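Chapter 6
Regional Anthologies and the Small Press
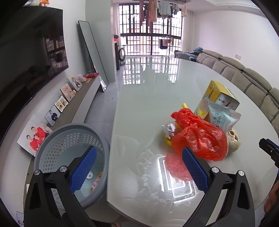 6.1 Scope of the chapter

Chapter 5 dealt with the single-author title. This chapter turns to the anthology: a book assembled from texts by several writers, most of them published before, and tied together by a place. Regional anthologies make up a steady part of small-press output. They sell slowly, stay in print for a long time, and raise problems of selection, rights and pricing that a single-author book does not.

The chapter follows one title through production. The Trorkero Reader was issued by Draner, a press with a list of 17 books, and collects writing on the Trorkero valley and its market towns. The first printing was 600 paperback copies. A second printing of 1000 copies followed, along with an e-book edition.

6.2 Terms used

Source text: the published or manuscript work from which an extract is taken.

Extract: the portion reprinted. In the Reader no extract is longer than 3000 words.

Headnote: the short introduction printed before an extract. It gives the writer, the date of composition where known, and the edition followed.

Apparatus: everything in the book supplied by the editor, including headnotes, footnotes, maps, the glossary and the index.

Permission: written consent from a rights holder to reprint an extract in stated formats and territories. A permission for print does not cover an e-book unless the e-book is named.

6.3 Principles of arrangement

An anthology may be ordered by date of composition, by date of the events described, by place, or by theme. Date of composition is the usual choice for travel writing. It lets later writers be read against the earlier ones they borrowed from, and borrowing is common in the genre. Its weakness is uneven coverage. A decade with one good source sits beside a decade with eight.

Arrangement by place suits a book meant to be carried. It calls for a map and makes the index more important. Arrangement by theme gives the editor the most control and the reader the least help in finding a passage again.

Draner used date of composition, with a second table of contents by town. The second table added two pages and was kept in the e-book as a set of links.

6.4 Selecting the source text

Where a work exists in more than one edition, the editor must choose one and say so. The first edition is not always the best choice. Authors corrected place names in later printings, and publishers shortened chapters without notice. Translations need separate treatment, as the translator's rights may still be in force long after the author's have ended.

The Kushwaha letters, reprinted in part four of the Reader, show the difficulty. They survive in a newspaper version and a later bound volume, and the two differ in spelling, paragraphing and the order of the letters. The editor followed the newspaper and recorded the differences in footnotes. Section 6.7 returns to this decision and its effect on page count.

6.5 Formats and pricing

The print price of an anthology has to cover permission fees, typesetting, printing and the distributor's discount. The e-book avoids the printing cost but carries its own conversion cost, which rises with the number of footnotes. Draner sent the conversion to Zindau, a firm that charges by the note. Table 6.1 sets out the costs of both editions by category.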